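Usis Printed Gripper Kit
Two-finger end effector for tabletop arms
Catalog number 3865

Overview

The Usis Printed Gripper Kit is a two-finger end effector intended for small robot arms built at home or in a shared workshop. It is supplied by Erkex as a set of printed parts, grip pads, fasteners and a wrist plate, and is assembled by the purchaser. A drive servo is included. The arm, the controller and the power supply are not.

The kit was designed by Uwe Kleinschmidt for use on light household materials, in particular towels, napkins, dishcloths and other flat textiles. It may also be used on small boxes, sponges and plastic tableware within the stated load. It is not suitable for glassware, blades, heated items or anything to be eaten.

Contents of the kit

Two printed fingers, lattice pattern, yellow
Two textured grip pads, black
One spare pair of grip pads
One drive servo with horn and cable
One wrist plate with camera bracket
One bag of machine screws and threaded inserts
One printed assembly guide

The camera is sold separately. The bracket accepts most small board cameras with four mounting holes, and two sets of slots are provided so that the viewing angle can be changed after assembly.

Specifications

Maximum load, rigid object: 500 grams
Assembled weight without camera: 306 grams
Maximum opening between pads: 48 millimeters
Finger material: printed plastic
Pad material: molded rubber
Mounting: four screws, square pattern
Warranty: one year on the servo; printed parts are excluded

The load figure applies to an object held at the center of both pads with the arm at rest. Purchasers who intend to move the arm quickly should allow a generous margin. For cloth, the weight of the item is seldom the limit. The quality of the grip depends far more on how much fabric has been gathered between the pads before they close.

Use with cloth

Each finger is formed as an open lattice of triangles. The lattice allows the finger to bend slightly along its length when the tip meets the table, and the pad then lies flatter against the work. A solid finger of the same size will usually skid over a single layer of fabric or press it down without lifting it. The pads are textured with a fine grid for the same purpose.

For a first trial, Erkex recommends one plain cloth of a strong color on a light, smooth table. The cloth should be laid out with at least one corner clear of any fold. The arm is brought in with the fingers fully open, lowered until both tips touch the surface, and closed slowly. A corner or a narrow fold is easier to take up than the middle of a long edge. Creases in the cloth are not a fault and need not be smoothed out beforehand. 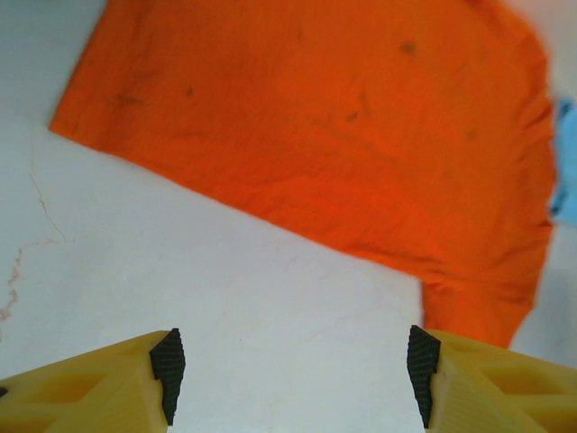
The closing speed should be set low at the beginning and raised only after ten successful lifts in a row. When the fabric slips out during closing, the approach height should be checked before any change is made to the servo settings. A height error of one or two millimeters is sufficient to spoil the grip. Marks and minor wear on the table do not affect the fingers, but loose grit should be wiped away, as it collects in the texture of the pads.

Folding, stacking and sorting are functions of the software used with the arm and are not supplied with this product. The Jasterero project maintains a set of motion files for several common arms, including a corner pick and a simple half fold. These files are offered without charge and are supported by the project alone.

Assembly

Assembly requires a small hex driver, a soldering iron for the threaded inserts, and tweezers. No adhesive is needed except for the pads, which carry their own backing. Most purchasers complete the work in one evening.

The servo must be centered before the horn is attached. Failure to do so is the most frequent cause of returned units. A servo installed off center will strain against the frame at the end of its travel and may overheat. The centering procedure is given on the second page of the assembly guide.

Pads should be pressed on firmly and left overnight before use.

In shared workshops, the arm should be fixed to the bench and a switch that cuts power to the servo should be placed within easy reach of the operator. Hands must be kept clear of the fingers whenever the unit is powered. The closing force is modest, but the lattice openings can trap a fingertip.

Replacement parts

Fingers are sold in pairs and are available in yellow only. The print files are provided to registered purchasers who wish to make their own. Lajos Halász, who tested the kit at the Balogh workshop, advises printing the fingers on their side, with the lattice facing upward, so that the layers run along the length of the finger. Fingers printed upright have a tendency to split near the base.

Grip pads should be replaced when the grid texture is no longer distinct to the touch. They may be cleaned with mild soap and water. Solvents will harden the rubber and must not be used.

Compatibility

The wrist plate fits all Usis arms directly. For other arms, an adapter plate may be ordered or cut from the drawing at the back of the guide. The servo runs on the standard hobby signal and requires its own supply line. It should not be powered from the controller board.

Ordering

Orders are accepted through the Erkex parts desk. Please state the catalog number and the model of arm when ordering so that the correct screws can be included. Schools and shared workshops may request an invoice in place of payment by card. Orders received after December 13, 2025 will be shipped in the new year.

Unused kits may be returned within 30 days in the original packaging. Kits in which the threaded inserts have been installed cannot be accepted.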